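Home | Courses | Ship Technology | Handouts | Contact

Ship Technology, Unit 4
Handout 6: Hatch covers and cargo hold access

Last revised 29/11/2020

Read this before the tutorial on weathertightness. You will need the load line notes from the previous unit and a calculator.

1. What a hatch cover has to do

A hatch cover closes the largest opening in the weather deck. It must keep sea water out of the hold, carry the weight of any water that comes on board, and on many ships carry deck cargo as well. It must also open and close quickly in port, as a ship alongside with her hatches shut earns nothing.

Two words are often mixed up. Watertight means that water will not pass in either direction under a given head of pressure. Weathertight means that water will not get in from outside in any sea condition the ship is expected to meet. Hatch covers on cargo ships are weathertight. Bulkheads below the freeboard deck are watertight. Please use the right one in your answers.

2. Main types

Pontoon covers. Plain box-shaped panels lifted on and off by crane. Common on container ships, where a shore crane is already standing over the hold. They have no drive machinery of their own, so there is little to break down. The drawback is finding somewhere to put them while the hold is worked, usually the quay or on top of the neighbouring hatch.

Folding covers. Panels hinged in pairs and raised by hydraulic cylinders. They stow upright at the end of the hatch. Check the stowed height against the crane jib and the line of sight from the bridge.

Side-rolling covers. Two large panels which part at the centre line and roll outboard on rails. Usual on bulk carriers with wide decks. The hatch can be no wider than the space left for the panels at each side.

Piggy-back covers. One panel is lifted by jacks and the other rolls beneath it, then both travel together. Useful where deck space is short.

3. The coaming

The coaming is the vertical steel frame round the opening. It raises the cover above the deck, stiffens the edge of the cut plating and gives the cover something to sit on. Corners are rounded or elliptical. A square corner in a strength deck is a place for cracks to start, and the cracks will run outboard in way of the hatch corner when the hull bends.

Long coamings that run the full length of the cargo space take part in hull bending whether the designer wants them to or not. Their ends are tapered down with brackets so that the stress is not released all at once.

4. Sealing

The usual arrangement is a rubber gasket in a channel on the underside of the cover, pressed on to a steel compression bar on the coaming. The weight of the cover must not be carried by the rubber. It is carried by steel bearing pads, and the pads set how far the gasket is compressed. If the pads wear, the gasket is squeezed too hard and takes a permanent set, after which it leaks. Tightening the cleats further does not cure this.

Any water that gets past the gasket is collected in a drain channel and led out on deck through a non-return valve. A blocked drain valve is one of the commonest faults found on survey, and one of the cheapest to put right.

5. Testing

Hose test: a jet of water is played along the joints while someone stands in the hold and looks for leaks. It needs an empty hold and drains that can run freely, and it cannot be done in freezing weather.

Ultrasonic test: a transmitter is placed in the hold and the joints are followed from outside with a receiver. It can be done with cargo on board and shows the position of a poor joint more closely.
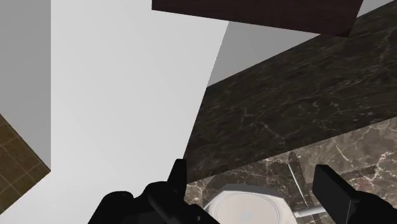 Dionysis Rallis
Lecturer, Ship Technology

6. Worked case: the Flellevitz

The Flellevitz is a general cargo ship with 4 holds and folding covers. After a winter passage the crew reported damp cargo in the aft end of hold 2. The cover builder, Drekus, asked for the pad heights, and the two aft pads were found to be 6 mm low. The gasket had been renewed the previous March, on top of the worn pads.

The repair was done in this order: pads built up to drawing height, compression bar dressed, gasket renewed again, drains cleared, ultrasonic test. Doing the gasket first would have repeated the earlier mistake.

7. Questions for the tutorial

A pontoon cover weighs 100 tonnes fully loaded and rests on four pads. Find the load on each pad, then say why the real loads will differ when the ship rolls.

Sketch a section through a gasket, compression bar and bearing pad. Mark the path of the weight.

Bring your sketch on paper. Amanuel Tefera will take the second tutorial group.

Shares: 6 | Comments: 4

Previous handout | Next handout | Back to top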